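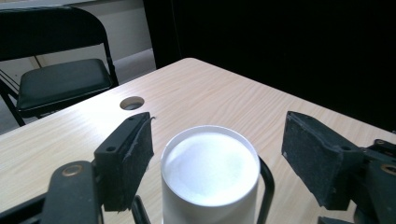 Gripper open at a white cup, station 4.

Print this page | E-mail this page
November — Itari Data Collection Office

PRE-SESSION CHECKLIST, HAND-HELD GRIPPER, UNIT 747

Finger pads: FAIL. Left pad frayed and peeling at upper edge, small strip lifting. Replace before further recording.
Right pad: PASS. Lint to be removed.
Finger travel: PASS.
Table clear of loose items: PASS. Cup only.
Backdrop hung: PASS.
Folding chair outside operator's path: PASS — recheck at each shift change.
Storage space: PASS.

Comments: Examples through 3248 are accepted for training. Recording may resume once the pad is replaced and this sheet is countersigned.

Related items
Nuvholm pad replacement procedure
Labeling failed grasps
Station 4 shift log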